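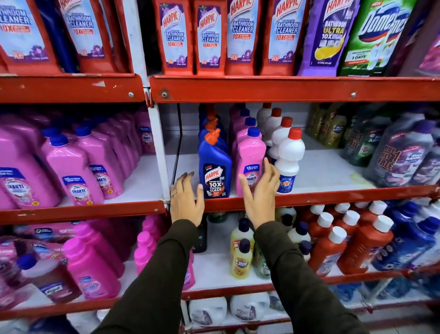 Middle shelf, household cleaning aisle: Harpic Power Plus next to Shakti cleaner.

# Firkska Watch Listings

January – maintained by Gion Hämmerli

Catalog records for limited-run wristwatches from two makers, Penent and Robles. The set has 1000 rows, one per reference.

## Fields

- `ref`: maker's reference
- `run_size`: pieces made, blank if not published
- `case_mm`: case diameter
- `dial`: free text, not cleaned up

## Splits

800 rows are for training. The rest are for testing – keep them apart.

## Known issues

Six Robles rows have no case size. Prices are left out.

Questions go to the Fekham tracker.

This site uses cookies. Accept | Settings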